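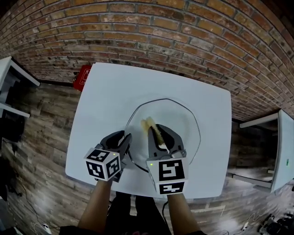 ¿Alguna vez has apretado tanto un bocadillo que se te ha salido todo por los lados? Pues a un robot también le puede pasar, y a mí me tocó verlo de cerca.

Trabajo en un taller que se llama Lelura, donde enseñamos a las máquinas a coger cosas blandas. Coger una piedra es fácil: aprietas y listo. Pero algo blando cambia de forma cuando lo tocas – prueba con un trozo de miga de pan y verás.

Una tarde de abril, nuestro robot Jemdale tenía que levantar un bizcocho y dejarlo en un plato. Lo había hecho bien 47 veces. A la siguiente, ¡chof! Cerró la pinza y siguió cerrándola. El bizcocho quedó plano como una galleta, y la pinza empezó a empujar el plato hacia el borde de la mesa. Mi compañero Vignesh le dio al botón de parada, que corta la fuerza de los motores, y el plato se salvó por los pelos (el bizcocho no, pobre).

¿Qué había fallado? Tardamos unas dos horas en encontrarlo. En la pinza hay un sensor de fuerza, una pieza pequeñita que hace lo mismo que la piel de tus dedos: avisa de cuánto estás apretando. Su cable se había aflojado y el sensor decía todo el rato «cero». ¡El robot creía que no estaba tocando nada! Así que apretaba más y más.

Cambiamos el cable y añadimos una norma nueva al programa: si la pinza se está cerrando y el sensor sigue diciendo «cero» durante tres segundos, el robot se para y pide ayuda.

Y otra cosa importante, por si un día visitas un taller como el nuestro: no metas los dedos entre las pinzas, aunque parezcan quietas. Pregunta primero a la persona que las maneja y fíjate en dónde está el botón de parada. El nuestro es gordo y se pulsa con la mano entera. Yo lo busco con la mirada cada vez que entro.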